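2019-12-16
Story workshop notebook, Nadton serial

Read the Lindholm draft straight through this morning, no pencil. Length is over 3,000 words for episode 2, same as the last pass, so the cuts I made in October all crept back in as dialogue. The opening still works. The ferry inspector gets off at Nadton, finds the town has moved one valley east, and has to collect the fares anyway.

Problem is the curse. In the outline she can't cross water until she pays back what she overcharged. In the draft she crosses the mill stream on page four and it isn't mentioned. Either the stream goes or the rule changes. I prefer to lose the stream.

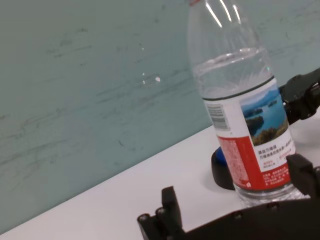 The rule needs to be stated early, in her own words, before the first night at the inn. Right now the innkeeper explains it to her and she just nods, and it reads like a manual. Tried a version where she works it out from small things: she can't step over a gutter, she can't reach for a glass. For the glass I wanted something duller and more modern, since the episode is set now. A clear plastic water bottle standing on a white table, green wall behind it with gray scuffs, the bit of red up by the cap. She could look at that for half a page and not be able to pick it up. Wrote 40 lines of it, kept most.

Tone check against Joston (our other serial): Joston is drier and gets away with more explaining. Don't copy that here. Readers of this one write in when the magic gets too tidy.

Still to settle:
Does drinking count as crossing? I say no, but touching does.
Who holds the debt if the town has moved? The outline says the parish. The draft says the ferry company.
Ledger total is 1,432 in the draft and blank in the outline. Use the draft.

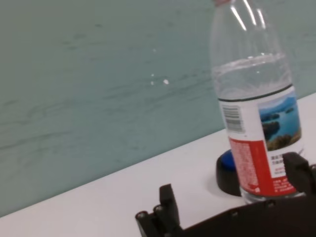 Sonitz read-through

Sonitz wants the episode as a recording too, so sentences have to survive being read aloud. Read the inn chapter out loud twice. The list of fares is too long to listen to. Cut it to the first few and the last. "Fare" and "fair" in the same line on page six, fix.

Next: rewrite the inn, take out the mill stream, leave the ending alone until the debt question is answered.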